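Pettigrew Two-Arm Working Practice Kit, by Trandside
Updated 24 August 2020

Anyone who has run a two-arm machine in a room with real furniture knows how fast the floor plan starts to matter. Sofas, skirting, cables, plastic baskets with bendy handles: none of it was built with a robot in mind, and that is what makes the work so much fun. The Pettigrew kit is our set of working rules for soft-goods tasks in home-like rooms, and we're thrilled to have the second edition ready.

What's in the kit

Printed rule book, spiral bound, lies flat on a bench
Wall card with the start-of-shift checks
2 rolls of floor marking tape
Finger wear gauge for two-finger grippers
14 log sheets, punched for a ring binder

Stock number 2344. The rule book is also available by itself if you already have tape and a gauge you like.

What the rules cover

Start-up. Both arms come up with grippers open and fingers away from the basket. The operator says "arms live" out loud before the first motion, even when working alone. It feels silly for a day and then you can't imagine skipping it!

Cables and outlets. Anything plugged in low on a wall gets noted on the log sheet before the session. The keep-out zone is set in software first and taped on the floor second, and the two have to agree. If the furniture has casters, check that it hasn't rolled since the zone was set.

Garments. The book limits each arm to one garment at a time. Pinch on a fold, lift straight up until the cloth is clear of the rim, and only then travel sideways. Trim and thick seams get their own page, and it's my favorite in the whole book, because a finger that closes half on trim and half on plain cloth will hold beautifully right up to the moment it lets go.

Baskets. Handles are treated as obstacles during picking and as grip points during carrying, never both in the same routine. The rim height is measured with the basket in place on the floor.
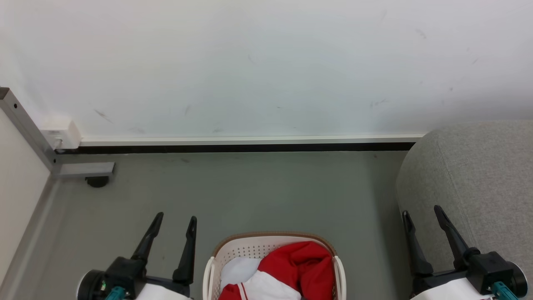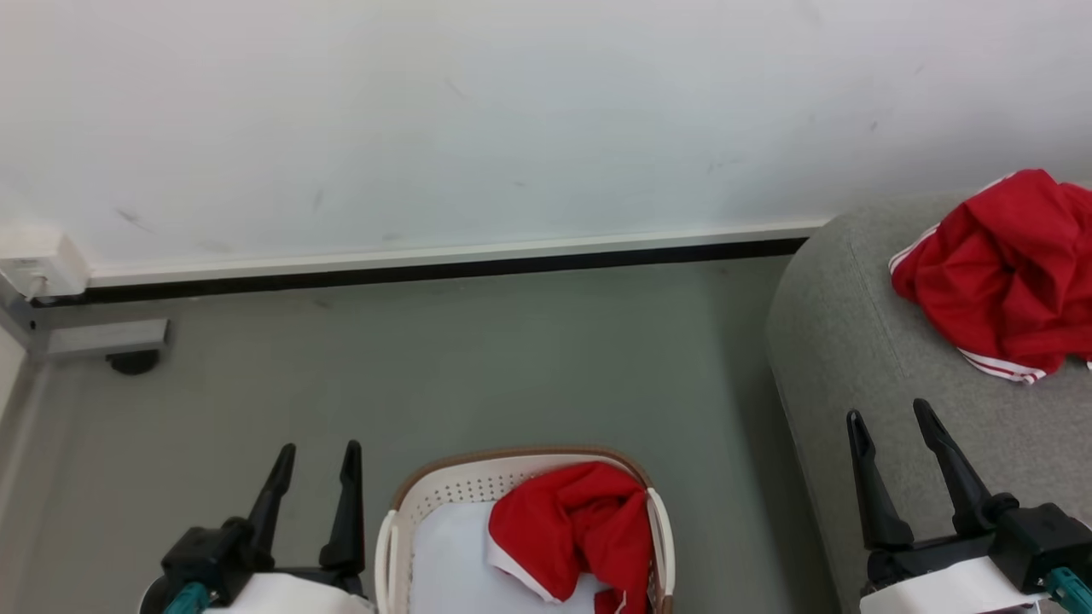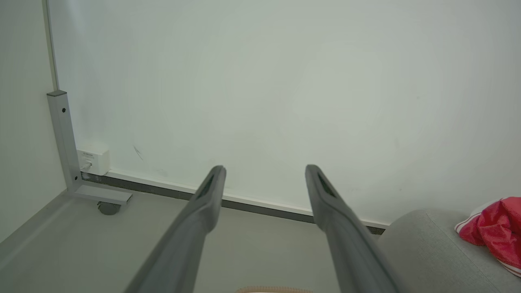
Two-finger grippers, red and white clothing, and the sofa side of the work area.

Rafail Tsakiris: We've used the first edition at Testix and the garment pages are great, but I'd like the stop rule to be stricter. Right now it says to stop the arm that has snagged. If both arms are near the same basket, stopping one can leave the other pulling on the same piece of cloth. We stop both, every time, and we write it up even when nothing is damaged.

Agreed, and the second edition now says so. A snag on either side stops both arms, and neither one restarts until the cloth has been freed by hand. The log sheet has a new box for it, right under the operator's initials. Thanks for pushing on this one, Rafail.

Other changes in this edition

The speed section has been rewritten. It used to give one setting for the whole task, which made people crawl through the easy parts. Now approach, lift and travel are set separately, and approach is always the slowest of the 3.

The camera check has moved to the front of the wall card. Look through the head view and then each wrist view, and confirm that the fingertips are visible in all of them before enabling motion. Wipe the lenses with a dry cloth.

Gerasimos Mavromatis redrew the finger wear diagrams, and they are so much easier to read at arm's length.

Fit and limits

The gauge fits straight and tapered fingers. It does not fit suction tools, and the book doesn't cover them. Teams on Pulline controllers will find the zone setup steps in the back pages; for other controllers, follow the general steps and your maker's manual. The kit is a practice guide and does not replace a risk assessment for your own site.

Replacement log sheets and tape can be ordered separately. A folding supplement, with pages on shirts and towels, is planned for October.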